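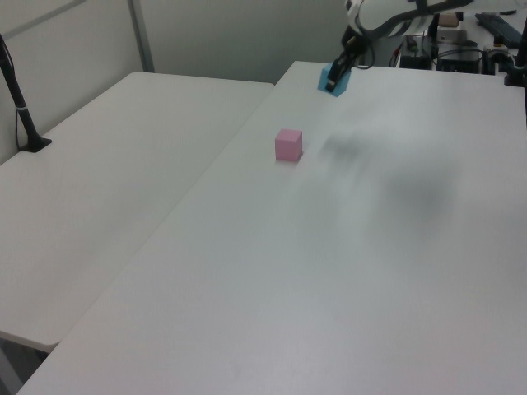
Saron Gudeta objected, when an early draft of this study was read out, that two tables pushed together never make one table, and that anyone who has laid out papers across a seam knows it. Her objection shaped the way this section is written. We had been treating the paired folding table as a single large surface. We now treat it as two surfaces with a line between them, and ask what people do about the line.

4.2 Paired tables and the use of open surface

Figure 3. Two white folding tables placed side by side, with a pink cube and a light blue cube on the larger-looking of the two. Both cubes are on the same side of the seam.

Folding tables are the usual furniture in the shared rooms we studied at Skorkville and Fernedus. They are light enough to move, they store flat, and their tops are plain. When a task needs more room, a second table is brought up to the first. The result is rarely exact. One top may sit a little lower than the other, and rounded corners leave a small gap at each end of the join where the floor shows through.

We collected 191 layout sheets from the two sites. On each sheet a participant drew the outline of the tables and marked where items had been set down at the end of a sorting task. The items were colored blocks from the Dravard set, which have flat faces and stay where they are put. Participants were told they could use any part of either table. The seam was not mentioned.

On nearly all of the sheets, no block was marked across the seam. Most participants also kept a clear strip along it, wider than the blocks needed. When asked about this afterward, several said they had not noticed doing it. One participant at Fernedus said she always works on "the near table" and thinks of the other one as a place to put things she is finished with.

The outer edges were treated differently. Participants placed blocks fairly close to the far edge if a wall stood behind it, and stayed well back from an open edge. This agrees with Mousavi, the earlier pilot, in which the tables stood in the middle of the room and all four sides were avoided.

Color had little effect on where the first block went. It had more effect on the second. Blocks of a different color tended to be set farther from the first one, even when the instructions did not ask for groups. We return to spacing in Section 4.4.

Two limits should be noted. The layout sheets were drawn by hand, so distances on them are approximate, and we used them only to record which side of the seam a block was on and which edge it was nearest. The Wednesday group at Skorkville also worked under weaker light than the others, and their sheets were kept in the main count after a check showed the same pattern.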